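Drosanmont Housing Association
Updates on the new household waste and recycling arrangements for residents of Karnden Court and Thorlacius House. Posts appear in order, starting with the earliest.

1/ New household waste and recycling arrangements come into force at Karnden Court and Thorlacius House on 3rd November. Residents are asked to read this thread in full. A printed copy has been delivered to every flat and further copies are held at the estate office.

2/ General waste will continue to be collected every week. Mixed recycling, which was previously collected weekly, will be collected every second week. The bin stores have been enlarged to allow for this.

3/ Food waste is a new collection. Each household will receive a small lidded caddy for the kitchen and a roll of liners. Replacement liners may be requested at the estate office free of charge. Please do not use ordinary carrier bags in the food waste bins.

4/ The following may be placed in mixed recycling: paper, card, food tins, drinks cans, glass bottles and jars, and plastic bottles, pots and trays. Containers should be rinsed. Cardboard boxes must be flattened before they are put in the bin.

5/ The following may not be placed in mixed recycling: nappies, textiles, crisp packets, polystyrene, broken crockery and anything with a plug, a cable or a battery. A bin found to contain these items may be refused by the contractor, and the cost of a separate collection is then charged to the block.

6/ Electrical items have their own collection point from the start date. A locked cage will be provided beside the Karnden Court bin store, with a smaller one at Thorlacius House. The key fob used for the main entrance will open both.
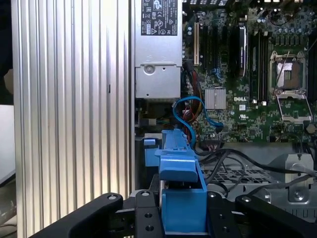
7/ Kettles, toasters, hairdryers, lamps, radios, telephones, games consoles and computers are all accepted. Items do not need to be in working order. Anything too heavy for one person to lift should be reported to the estate office, which will arrange collection from the flat.

8/ Fridges, freezers and washing machines are not accepted in the cages. These are treated as bulky waste. Each household is entitled to 2 bulky waste collections a year without charge. Any further collection costs £12 per item, payable when the booking is made.

9/ Batteries should be removed from electrical items where this can be done by hand. Loose batteries go in the tube beside the noticeboard in each entrance hall. Vaping devices must be handed in at the estate office and must not be left in the cages or in any bin.

10/ Residents are responsible for any personal information held on computers, telephones and storage devices. Please copy anything you wish to keep and erase the remainder before disposal. The Association cannot retrieve an item once it has been placed in a cage.

11/ We have been asked whether residents who are unable to erase a device may receive help. Our contractor, Davari, will accept computers in person at the estate office on the first working morning of each month, between 8 and noon. A receipt will be issued for each item handed in.

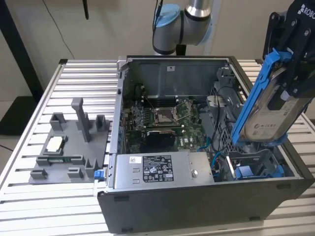

12/ Items left on landings, in stairwells or beside the bins are a fire risk and will be removed. Where the owner is known, the cost of removal will be added to the rent or service charge account. This applies equally to prams, bicycles and furniture.

13/ Assisted collections remain available to residents who find it difficult to reach the bin store. Those already registered do not need to apply again. New applications may be made by telephone or at the estate office, and no medical evidence is required.

14/ Some residents have raised concerns about noise from the glass bins at Thorlacius House. These have been moved to the far side of the car park — away from the ground floor bedrooms — and residents are asked not to use them late in the evening.

15/ The car park space nearest the new cage at Karnden Court, space 32, will be withdrawn from use so that the collection vehicle can turn. The permit holder has been offered another space. Vehicles left there will be treated as parked without a permit.

16/ Collections over the winter holiday will run to a different timetable, which will be displayed in the entrance halls. Real Christmas trees may be left at the marked area by the main gate during the first half of January. Please remove all lights and decorations. Artificial trees should be booked as bulky waste.

17/ The printed guide is available in large print, and translations may be requested. Please allow two weeks for a translated copy to be prepared.

18/ Comments on the arrangements are welcome and will be considered at the residents' meeting in January. Replies to this thread are read during office hours. Please do not include your address or account number in a public reply; use a direct message or telephone the estate office.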